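Call for Participants: Household Cooking Study

The Pellden Institute for Family Nutrition invites adults living in Navness and the surrounding district to take part in a study of how households plan, buy and prepare their evening meals. The study is led by Dr. Ylva Boström and will begin in October.

We are seeking 148 participants. Applicants must be 19 or older, prepare a meal at home at least four times a week, and be able to read and write in English. More than one adult from the same household may apply, but each must complete a separate form. Persons employed by the Institute are not eligible.

What participation involves

Participants keep a written meal diary for 10 weeks, recording the main ingredients, the time spent cooking and any food thrown away. They also attend two interviews of 78 minutes each at our Pellden office - one at the start of the study and one at the end. Interviews may be held in Tagalog on request; please contact Angelica Dela Peña, who coordinates the sessions for families with ties to Cabanatuan.
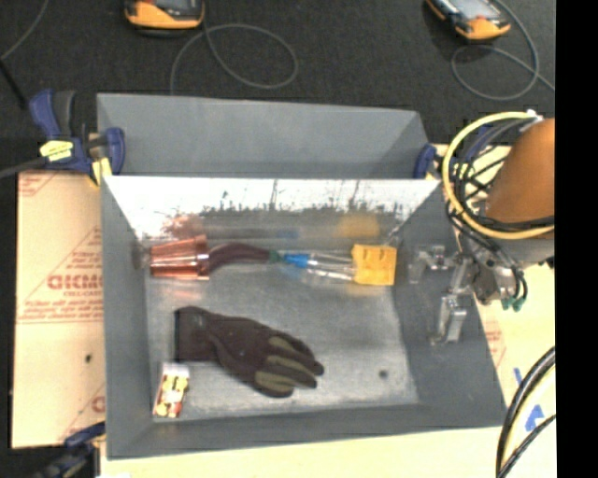

Participants receive a grocery voucher after each interview. Travel within the district is repaid on presentation of a receipt. Taking part is voluntary, and participants may withdraw at any time without giving a reason. Diaries are stored under a number only, and names are removed before any results are published.

How to apply

Application forms are available at the Navness public library and from the Institute's front desk. Completed forms must reach Lingyun Xiao, Study Office, by 30th March. Applicants will be informed of the decision by letter.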